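Steka 33 – Distributeur à deux colonnes pour denrées sèches

Réf. Rukton ST-33
Gamme Steka / Vrac de comptoir
Disponibilité : sur stock, expédition depuis l'entrepôt de Kevitstead

Présentation

Le Steka 33 est destiné à la distribution par gravité de produits secs à granulométrie régulière : riz long, lentilles, pois cassés, café en grains, céréales soufflées. Il convient aux buffets de petit déjeuner, aux épiceries de petite surface et aux cuisines de collectivité. Il ne comporte ni moteur ni alimentation électrique.

Chaque colonne se remplit par le haut et se vide par un clapet à rappel. La dose délivrée dépend de la durée d'appui et du calibre du produit. Pour un dosage pondéral, voir la gamme Asante.

Caractéristiques techniques

Nombre de colonnes : 2
Capacité totale : 6 litres
Hauteur hors tout, couvercle fermé : 33 cm
Matériau des parois : copolyester transparent, qualité alimentaire
Joints : silicone, remplaçables sans outil
Température maximale de lavage : 71 °C
Fixation : pose libre ou bride arrière (en option)

Produits compatibles

Grains et graines de 2 mm et plus. Les farines, le sucre glace et les poudres de lait forment une voûte au-dessus du clapet et ne s'écoulent pas. Les fruits secs collants (figues, dattes, raisins huilés) sont à exclure. Le muesli contenant des morceaux de taille inégale se sépare pendant la vidange ; prévoir un brassage à chaque remplissage.

Mise en service

Laver les colonnes et le couvercle avant la première utilisation. Laisser sécher complètement, clapet ouvert. Remonter le joint, lèvre vers l'intérieur. Remplir jusqu'au repère supérieur sans tasser. Vérifier la fermeture du clapet par trois appuis successifs.

Entretien

Vider et laver à chaque changement de produit, au minimum une fois par mois. Ne pas employer d'alcool ni de tampon abrasif sur les parois. Pour le café, les huiles déposées se retirent à l'eau tiède additionnée de bicarbonate. Un clapet qui revient lentement signale le plus souvent un joint monté à l'envers.

Pièces détachées

ST-33-J : jeu de joints
ST-33-C : clapet complet avec ressort
ST-33-B : bride arrière, vis fournies

Le couvercle n'est pas vendu séparément.

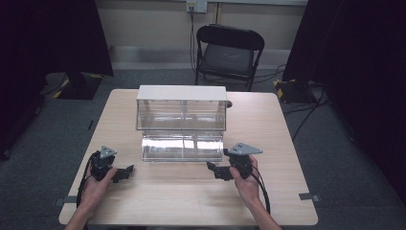
Araba Sowah
Utilisé pour des lentilles corail et du riz basmati. Le riz s'écoule bien, les lentilles demandent un appui plus long. J'ai commandé le jeu de joints en mai, le montage est simple, mais la notice devrait indiquer plus clairement le sens de la lèvre. Est-ce que le clapet de l'ancien modèle se monte sur celui-ci ?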